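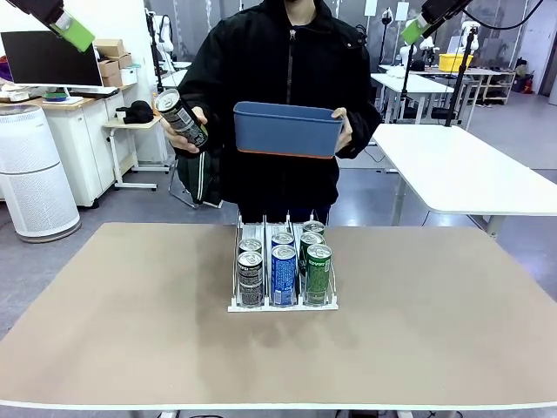 Stullside Stacking Bin, Medium
Item no. 2765
In stock – ships from our Pusivier warehouse

Home > Storage > Bins and Tubs > Stullside

Every household has a drawer of batteries that may or may not be dead. The Stullside won't fix that, but it will move them somewhere with straight sides.

The Medium is the middle child of the Stullside range and by far the best seller. It goes on a pantry shelf, under a workbench, or in the back of the car, where it will hold jumper cables and an umbrella you thought you lost. It stacks with the Small and the Large. It does not stack with the old Ikness tubs, whatever the person at the flea market told you.

Dušan Šimek drew the first one for the Říha hardware store, which wanted a bin that could be pulled off a high shelf with one hand. He went through 30 versions of the rim. We have kept several of them in the office and they are all fine bins, but please don't tell him that.

Details
Material: polypropylene
Load: 30 lb per bin, stacked no more than four high
Care: warm water and dish soap. Top rack only, if your dishwasher has a top rack that tall. Ours doesn't.
Lid: sold separately (item no. 897). Yes, we know.

What people keep in it
Extension cords, dog toys, seed packets, tax papers, one sourdough starter (we advised against it). Schools order it for art supplies and write back in September asking for more, so we assume the first lot went home with somebody.

Labels
Paper labels peel off after a few washes. A paint marker stays put, so be sure you want the bin to say "MISC" until you retire.

Shipping and returns
Single bins go out in a plain carton. Orders of 500 or more travel by pallet and need a loading dock or very patient friends. Returns are accepted within 30 days if the bin is clean. Glitter counts as not clean.

Customer notes
"Bought two for the garage. Garage still a mess, but the mess is in bins now."
"Good bin. Lid should be included." – We've had this one more than once.

Goes with
Stullside Small
Stullside Large
Stullside Lid, Medium
Ikness Shelf Liner, by the roll

Page updated 26/03/2024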